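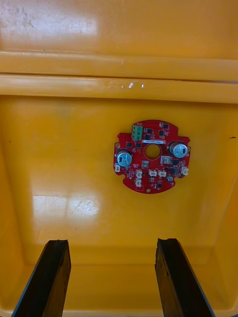 Celilura Repair & Parts Club / bench crew

ok so I promised a thread on how we sort boards now, because three people asked me in November and I gave three different answers. Get a coffee, this one wanders a bit

First thing: trays. Yellow plastic ones, the deep kind with rounded rims. I used to keep everything in shoeboxes and I will never go back. A red board on yellow plastic, you spot it from across the room. A red board in a brown shoebox, you find it in spring

One board per tray when it's a board you care about. I know it feels wasteful! But the round ones have notches all around the edge, and if you stack two they hook onto each other, and then you're pulling, and then you're buying connectors

Speaking of connectors. The little white ones on these round boards are what I worry about most. They sit right out near the sides and along the bottom, so wherever your thumb wants to go, there's one of them. Hold it by the bare bits of edge. Please

Capacitors too. The two tall silver ones look like handles. They are not handles. Walter Usuga picked one up that way at his very first session and he still hears about it from me

Parts side up, always. If it goes in face down the whole weight is on those two cans, and the green terminal block gets shoved around as well

Somebody asked if they should peel off the tiny white label by the center hole. No!! Leave it. I can't read it without the magnifier either but it's how we match a board to its sheet in the Viltia binder, and we have 31 sheets in there that all look the same

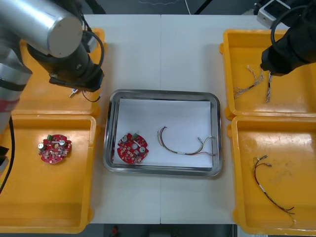
So the layout. Two yellow trays on the left, two on the right, steel tray in the middle. We tried all five in a row and it was awful, you end up walking back and forth along the table like you're playing a giant xylophone

Boards and leads get separate trays. A short lead with a metal end looks like nothing much, but drop it in with a board and it'll find its way under something. Even if it's only one lead. ESPECIALLY if it's only one lead, that's the one that disappears

The white tabletop was Walter's idea and I argued against it for weeks (I wanted a green mat, I like green mats). He was right. Screws, clippings, bits of wire, all of it shows up on white. The seam between the two panels does catch crumbs of solder so run a brush down it when you finish

For the steel tray: wipe it before AND after. I don't care if it looks clean. The last batch from Trillero was 80 boards and by the end of that my cloth was gray

Someone's going to ask where the trays came from. We bought a box of 200 split with the Čierny people, which was way too many, so if you want some just bring a bag. I'm serious, they're taking over the closet

Washing them: warm water, a drop of dish soap, air dry overnight. Don't use the scratchy side of the sponge, it dulls the plastic and then dust sticks to it

Bench opens at 2 next time, same door as usual. If you've got round boards at home bring them in something flat, and no shoeboxes, I'm begging you

oh and whoever borrowed the good brush, the one with the blue tape on it, I'd like it back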